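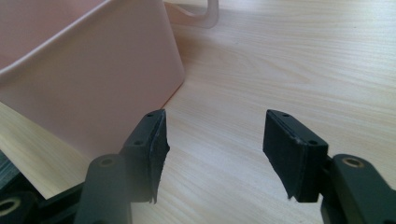
创业公司在第一年就需要请顾问吗?
多数不需要。账目清楚、客户还数得过来的时候,创始人自己多跑几趟客户,比付钱听我们讲话有用。等到要签第一份长期租约、要引进外部股东,或者合伙人之间开始为股权闹别扭,再来找我们也不迟。

首页
关于我们
服务内容
收费说明
文章
联系

关于 Daretti

Daretti 是一家给小企业做经营和融资咨询的事务所。我们对这个行业的大部分说法都持怀疑态度,包括同行写在网站上的那些,也包括我们自己早年写过的。旧版的这一页上有“赋能”“生态”“陪伴式成长”几个词,改版时全部删掉了。一位客户问过“陪伴式成长”具体包含几次会议,我们答不上来。

事务所由 Yanti Tarigan 和 Amirul Latuheru 合办。Yanti 以前在银行审中小企业贷款,看过太多第三年利润翻四倍的预测表。Amirul 自己开过一家食品配送公司,叫 Rilby,拿到过两轮投资,后来关了。他的履历里照实写着这件事。有人劝他写成“成功退出”,他没有同意。

我们做什么

看账。把现金流按周排出来,看钱到底在哪一天会不够用。很多老板只看月报,月报上的余额很好看,可是工资日在二十五号,客户的回款在三十号。

看合同。主要是投资协议和供货协议。我们不是律师,不出具法律意见,遇到需要律师的条款会直接说明,律师由客户自己找。我们不收介绍费,也不给介绍费。

看计划书。我们会在旁边写批注,批注通常不太好听。市场规模那一页我们一般跳过去,先看定价和毛利。

我们不做什么

不代写商业计划书。不保证融资成功。不收成功佣金,理由很简单:一旦按融资额抽成,我们就会希望您多融,而您未必应该多融。不办大型峰会,不评奖,也不参加需要交钱才能入围的评奖。这类邀请我们每年都收到不少,奖项名称一个比一个长。

关于数字

截至2021年4月30日,我们一共收到过1,237份咨询申请,正式签约的是167家。有人建议把前一个数字写成“服务企业逾千家”。收到一封邮件算不算服务,读者可以自己判断,我们认为不算。

签约客户里后来拿到外部投资的有18家。这个数字能说明多少问题,我们也说不好。其中几家条件本来就不错,没有我们大概也能拿到。另有一些客户听完意见以后决定不融资,继续做小生意,目前活得还可以,这些不在18家之内。

我们没有统计过“客户满意度”。做过一次问卷,回信的多半是跟我们关系好的人,结果高得没法相信,就没有公布。

团队

Yanti Tarigan,合伙人,负责财务诊断和银行贷款方面的事务。
Amirul Latuheru,合伙人,负责融资和股权安排。
Carol Rudd,高级顾问,主要看制造业和批发业客户,对“轻资产”三个字格外警惕。
Fikri Chin,分析师,做现金流模型。他的表格里没有宏,客户拿回去自己能改。
Anisa Tambunan,客户协调,预约和合同都由她经手。写信请写清楚公司做什么,卖给谁,一年收多少钱。

两个做过的项目

Ngau 是一家做调味酱的家庭企业,来的时候手里有一份投资意向书,估值很诱人。我们花了两周看条款,里面有一条回购约定:五年内没有上市,创始人要按年息赎回全部股份。一家做酱料的公司五年内上市的可能性有多大,创始人自己心里有数。他们最后没有签,改向银行借了一笔小得多的钱,买了一条灌装线。这个选择是不是最好,现在下结论还太早。

Virnwood 做办公室租赁管理软件。我们当时的意见是涨价,创始人不愿意,怕客户流失。后来涨了一部分,老客户走了几家。我们预估的流失数比实际少,这一点是我们看错了,事后也在复盘里写给了客户。

收费

首次谈话一小时,免费,不会在最后十分钟推销套餐。正式项目按天计费,开工前给出天数上限,超出的部分由我们承担。报价单只有一页。如果别家顾问给您的报价单超过五页,建议先问清楚后四页在讲什么。

媒体与转载

有几家商业网站转载过我们的文章,标题改成了“小企业必看的融资秘诀”之类。原文里没有秘诀。引用请以本站文章为准。

常有人问我们对当前创业环境怎么看。我们没有统一的看法,Yanti 和 Amirul 在这个问题上意见相反,各自写过文章,都放在“文章”一栏。

联系我们

请使用“联系”页面的表格,Anisa 会在5个工作日内回复。十二月下旬事务所休息,回信会慢一些。

收费说明 | 隐私政策 | 转载须知 | 返回页首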